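The Koretti Adjustment

The claim came in at 1220 pages, most of them weather. Padmavathi Hegde read the weather first, as she had been trained to do, and then the contract, and then the two-page letter from the Koretti growers' association that had been placed at the back, behind the rainfall tables.

The policy was a standard index product. It did not insure apricots. It insured a number produced by a rain gauge at Droncombe, nine miles down the valley from the orchards. If the gauge recorded less than 422 millimeters between the start of March and the close of the season, the policy paid. If it recorded 422 or more, it did not. No adjuster was required to look at a tree.

The gauge had recorded 422 exactly.

She wrote the figure in the margin and checked it against the daily readings. They summed correctly. Each reading was rounded to the nearest whole millimeter, as specified in Schedule B, and days with a trace were entered as zero. Over a season the rounding could move the total by several millimeters either way. Schedule B did not say what to do about this. It said the published total was final.

Matier, who had written Schedule B, had an office at the end of the hall and kept the door open.

"It's a tie," she said.

"There aren't ties. Less than, or not less than."

"The gauge was replaced on 8th August. Old unit out, new unit in. There's a gap of 20 hours."

"Did it rain?"

"The station log doesn't say. The log entry for the gap is a one."

He put down his pen. "One millimeter."

"Entered by hand."

He asked who had entered it, and she said the initials were illegible but that the only technician listed for Droncombe was a man named Baptista. Matier said that a hand entry was permitted where the instrument was out of service, provided there was a basis for it. She asked what counted as a basis. He said he had left that open on purpose.

She telephoned the station that afternoon. Baptista had a slow, careful voice and answered each question after a pause.

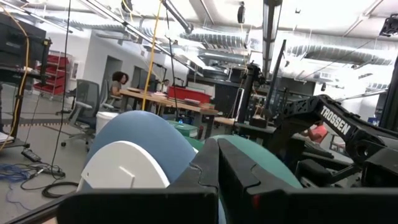

"You entered a one," she said.

"Yes."

"Was there rain in the bucket?"

"The bucket was in the truck. I had the old unit apart."

"Then what was the basis?"

The pause was longer. "My sleeves were wet when I finished. I thought, that's more than a trace. I've done it 2 times before, in other years, and it never made any difference."

She thanked him and wrote it down: sleeves, wet. She asked whether he would sign a statement to that effect, and he said he would, and asked if he was in trouble. She told him the statement concerned the instrument.

In the evening she drafted two memoranda. The first accepted the hand entry and closed the claim with no payment. The second struck the entry as unsupported, restated the total at 421, and authorized payment in full. Both were a page and a half long. Both cited Schedule B. She read them side by side for errors and found a missing comma in the first, which she added.

Then she turned to the letter from the association. It gave the acreage, the number of members and the name of the bank. The last paragraph said that on the upper terraces the fruit had dropped in the first week of July, while still green, and that the members understood this was not relevant.

She initialed the second memorandum and carried it down the hall. Matier read it standing. He asked whether she believed it had rained at Droncombe that day.

"Yes," she said. "I think it did."

He looked at the page for a while longer — long enough to reach the end of it twice — and then felt in his jacket for the pen.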